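March 12, 2024

I slept badly but the morning was good. Divya brought bread from Csonka and we ate it standing up. After that I went to the workshop, and I stayed there until my feet were hurting.

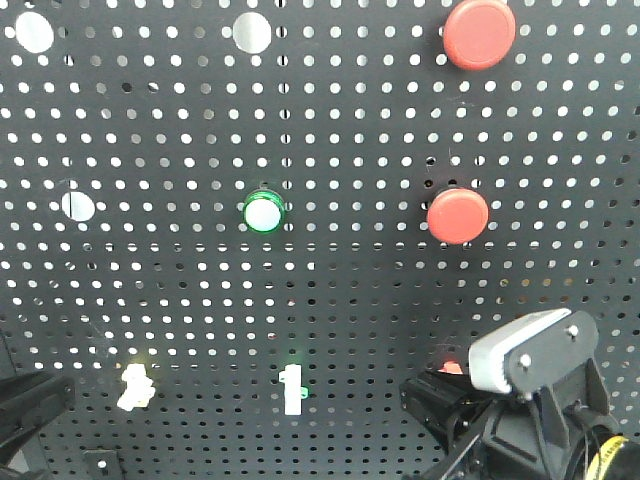 My English is still slow when people speak fast, and today Temitope spoke very fast. He wanted to know which button should be for stop. I told him red, of course, and he laughed at me, for there are two red ones, one under the other. So we talked a long time about labels. I like the green one best, with the bright ring around it. I also paid 40 for the small screws, which is too much.

Ifeoma called at lunch. She will visit in September, and I must ask Yesenia about the spare bed.

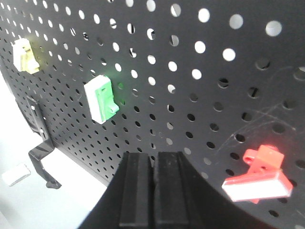 *The black board, with the red and white piece nearest.*

In the evening I cooked rice and wrote to my mother. Tomorrow I have to buy labels and answer the letter from Tremby. I have been putting it away for too long.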